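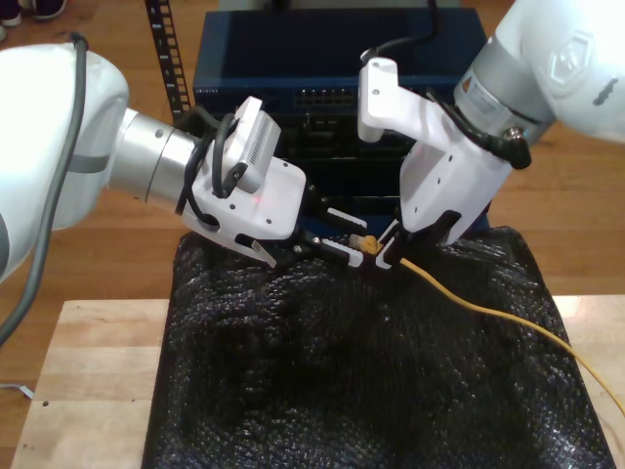 Setting up a two-arm cell for handling network cables

Patching cables is one of my favorite jobs to give a pair of arms. The parts are cheap, the motions are small, and you find out very quickly how good your setup is. A plug is a tiny thing, the cable behind it has a mind of its own, and both grippers have to agree on where everything is. I've set this cell up enough times now that I keep my own checklist, and this page is the long version of it.

What you need
Two arms with parallel grippers
A wrist camera for each arm
A rack section with a switch in it
A table that doesn't wobble
A dark, wrinkly sheet to cover the tabletop
Hex keys, a soft cloth, hook-and-loop ties
A box of patch cables you don't mind ruining

I run the cell from Dakoso, and the step names below are the ones in its setup menu. If you use something else the order still holds.

Step 1. Place the rack and the table
Put the table right up against the front of the rack. Push on the table corner with one hand. If the switch moves too, brace the rack before you go any further. I skipped this in January and spent a whole weekend chasing a calibration error that was really a loose foot!

Step 2. Lay the sheet
Drape it over the table and let it hang down at the front. Smooth out any fold big enough to catch a finger, but leave the small wrinkles alone. Bare wood works too, although I've had far better luck picking out a yellow cable against black.

Step 3. Route the arm cables
Move each arm by hand to the farthest pose it will ever need, then tie the cables at that length. Do the wrist last. You want a loose loop over the joint, big enough that the gripper can turn all the way both ways without pulling on the camera plug. Check the connector on the side of the wrist while you're there and snug it down with your fingers only.

Step 4. Fit the finger pads
I use the serrated Lilitz pads for cable and they're wonderful — grippy without chewing up the jacket. Wipe the jaws, seat the pad, and tighten the screws a little at a time, going back and forth. Then close the gripper on a strip of paper and tug. The paper should hold evenly along the whole pad. If it swings out on one side, loosen and start over.

Step 5. Set the grip force
Start low. My settings are 11 percent for the plug and 18 percent for the cable jacket. The plug is stiffer, but it has that little latch on it, and a squashed latch will ruin your afternoon. Bring the force up one point at a time until the cable stops slipping under a gentle pull. 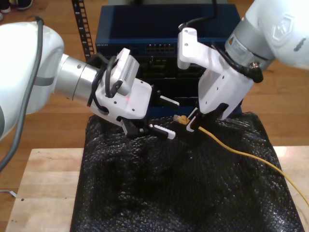 Step 6. Teach the meeting point
Pick a spot over the sheet and in front of the switch where both grippers can reach without their cameras bumping. Bring the first arm in and save the pose. Bring the second arm in at 45 degrees to the first, slowly, and save that one too. Now back both off and run them in together at 57 percent speed with your hand on the stop button. Do it a few times with nothing in the jaws before you try it with a cable.

Step 7. Check the cameras
Hold a plug at the meeting point and look at both wrist views. You should be able to make out the clear plastic of the plug in each one. If it washes out, turn the lamp away from the table before you touch the exposure. The Zirnent lamp I use has a clip-on diffuser that helps a lot.

Looking after it
Wipe the pads at the start of every day. Cable jackets leave a film you can't see but can definitely feel. Go over the bracket screws once a week, and look along every black cable for shiny spots where it has been rubbing. Swap the sheet when it tears.

If the grip starts slipping after months of good behavior, try new pads first and leave the force setting where it was. And if one arm starts arriving a hair off at the meeting point, go back to Step 1 and push on that table corner again.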